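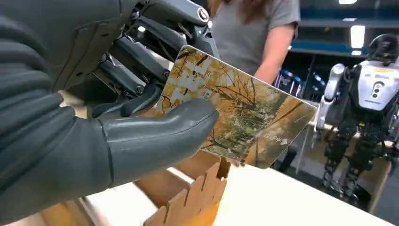 The Ultmont Corridor Study examined how students at the Kason campus travel between their homes, the campus and the Fagundes rail stop, and whether a shared bicycle and shuttle service could replace part of the car traffic on Ikau Road. The work was carried out as the final project of the transportation planning course, under the supervision of Recep Keskin. Data came from a travel survey, stop counts and a set of preference interviews. In the interviews, respondents were asked to choose between printed cards, each showing the surroundings of a possible route. A card with an autumn forest scene, such as the one held between thumb and fingers at the start of this report, stood for the wooded path along the creek. Other cards stood for the main road and the residential streets.

1. Survey and Response
The survey was open to all enrolled students and was sent to 1116 addresses. A total of 764 completed forms were returned. Students who live in campus housing were included, as many of them travel to off-campus jobs during the week. Respondents reported their usual mode of travel, departure time, parking costs and reasons for not using the existing bus.

2. Findings
Driving alone was the most common mode among students living outside the city limits. The reason given most often was the gap between the last evening bus and the end of late classes. Cost ranked lower than the project team had expected. Students who already cycled were generally satisfied with the route but not with bicycle parking at the Fagundes stop, where the racks are uncovered and placed on the far side of the station lot.

In the card interviews, the creek path was preferred for daytime trips. Preferences shifted to the main road when respondents were told to assume a trip after dark. Lighting was mentioned in nearly all of these answers.

3. Proposed Service
The team proposes a shuttle between campus and the rail stop, operated with 2 vehicles on weekdays, with departures timed to meet evening trains. Shared bicycles would be placed at 5 stations along the corridor. Student identification cards would serve as passes for both services. The existing bus would keep its present route.

4. Limitations
The survey was conducted in winter, and cycling levels are likely to be understated. A second round is planned for June, although fewer students are on campus at that time. Staff travel was outside the scope of the study. Construction costs for lighting on the creek path were not estimated, as ownership of the northern section could not be confirmed before the submission date of Fri 23 January.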